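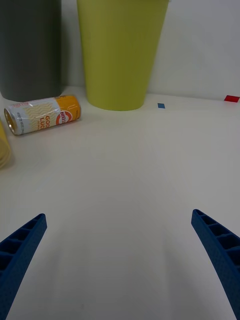

Figure 2. Two of the containers on the off-white table, near the wall: dark gray (left) and yellow-green (right).

3.2 Containers and table layout

Household sorting depends heavily on what people sort into. In the Peltovik interviews, residents described their containers by color far more often than by size or shape, and we kept this in mind when choosing the set. It has nine containers, all bought in ordinary shops, and none of them carries a label we added. The yellow-green one in Figure 2 is tapered, wider at the top than at the base. The dark gray one is cylindrical.

Containers stand upright at the back of the table, which leaves the front free for the items to be sorted. Ohemaa Kyei set the spacing after a pilot in May, when participants working with closely packed containers often dropped small items between them. Seven participants took part in that pilot, and their trials are left out of the analysis.

The main study gave 727 placements. A placement was scored as correct if the item ended up in the container the participant had named beforehand. Items resting on a rim were scored as missed. Sessions at the Dunstan site used the same containers but a narrower table, and we report them separately in Section 4.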